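Our robotics club at Heltilley has reached the part of the year when everybody takes the work home. I teach the class the club grew out of, and I'd meant to write this post weeks ago, but the evenings keep filling up with hand grippers (and my own dinner going cold beside the laptop).

The project is simple to say and slow to do. Each student practices picking up small everyday things with a hand-held gripper, films every try from the tool itself, and brings the recordings in so the club can train our little arm, which the kids named Stitell. We want it ready for the Anbridge meet in August. Snack packets are this month's task, and they are so much harder than blocks! They crinkle, they slide, they fold over just when you think you have them.

Callum Pilkington came in with 139 recordings, which made the rest of the group groan and then go straight home to do more. His advice was to come in low and slow and to let the pads close on the middle of the packet — the corners just slip away. Thijs Goossens likes to pinch the sealed edge and is very stubborn on the point. I've let them both carry on, and we'll see which way Stitell prefers.

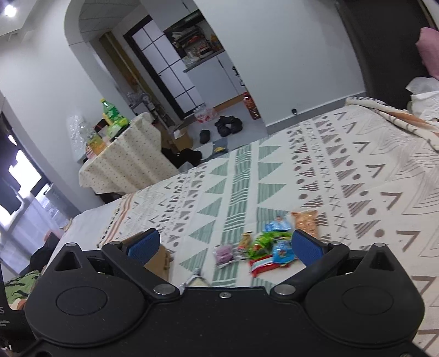
Do students need to know how to code before they join? They can start with none at all, and we teach the little they need over the first seven meetings.

I should add that we have 17 students now and only a few grippers, so they go home in turns. If yours is due back, please bring it with the screws tightened and the battery charged. And Callum, the spare charger is still in my desk drawer, whenever you want it.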